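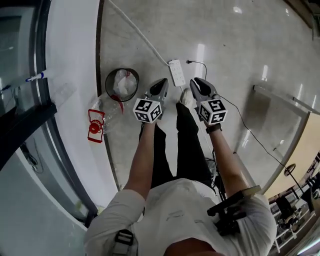

A Ladau trainee holds a pair of hand-held grippers fitted with marker cubes.

Ladau, which packs and ships household goods for small online shops, has begun recording its own staff to teach tasks to a pair of robot arms. The work started in May in a side room of the company's offices, and the first arms are due on the packing floor before the end of the year.

The method is simple enough to learn in a morning. A worker puts on a shoulder harness, picks up a gripper in each hand and does a job the usual way, but with the jaws in place of fingers. Cubes printed with black-and-white square codes sit behind the jaws. Software reads the codes and works out where each gripper was and how it was turned at every moment. Those paths become the lessons the robot learns from.

"You forget about the cubes after a while," said Duangjai Boonchu, who runs the recording sessions for Ladau. "What people notice is that they can't feel anything. They squeeze too hard at first. By the second session most of them have slowed down and their recordings get a lot better."

The grippers come from Muvard, a small maker of training equipment, which also supplied the tracking software. Ladau rents the sets by the month and keeps the recordings it makes.

Each session lasts 30 minutes, followed by a break. The company has asked for 800 good recordings of each task before it tries that task on an arm. A recording is thrown out if a cube is hidden for too long, or if the worker drops the item and picks it up again in a way the arm could not copy. Boonchu said the second problem was more common in the early weeks, when people would rescue a falling box with a knee or an elbow.

Eight tasks are on the list. The first ones are opening a flat mailing box, placing a wrapped item inside and picking up litter from the floor and dropping it in a bin. Taping is further down. Ladau's staff asked for the litter task themselves, as scraps of packing material collect under the benches during a shift and someone has to stop work to clear them.

Montri Phetsri has worked on the packing line for eight years and was one of the first to sign up. He said the grippers were lighter than he had expected, though his wrists were tired after the first day.

"Opening a box is one move for me," Phetsri said. "With these it's four or five. You have to think about which side goes first. I did it wrong for most of a day and then changed the order, and after that it was fine."

Workers who record are paid their normal hourly rate plus a small extra sum for each session. Nobody is required to take part. Ladau said it had no plan to cut jobs on the line and that the arms would be used first on the late shift, which it has had trouble filling. Phetsri said he and his coworkers had asked for that in writing and had received a letter from the company.

Ladau also tried remote control, in which a worker sits at a desk and steers the arm with a pair of handles while watching a screen. That trial was held at the Cukow warehouse and lasted two weeks. Boonchu said it gave clean results, since every move was one the arm had already made, but it was slow. A worker who could record a whole morning of box opening with the hand-held grippers finished only a small part of that at the desk. The arm also had to be free, and the company had just one.

Remote control has not been dropped. The plan is to use it for corrections. When an arm gets stuck, a worker will take over from the desk, finish the job and hand control back, and the correction will be added to the training set. Kalinowski, the firm installing the arms, is building the desk stations now.

One open question is how well lessons recorded in one room carry over to another. The packing floor is brighter and busier than the recording room, and the benches are a little higher. Boonchu said her team would move some sessions out to the line to cover the difference, starting with the early shift, when two of the benches are free.

A first test of the box-opening task is set for a Thursday, after the day shift has gone home. The arm will work through a stack of flat boxes with a worker standing by at the stop switch. Ladau said it would show the results to staff at the next monthly meeting and take sign-ups there for the next round of recording.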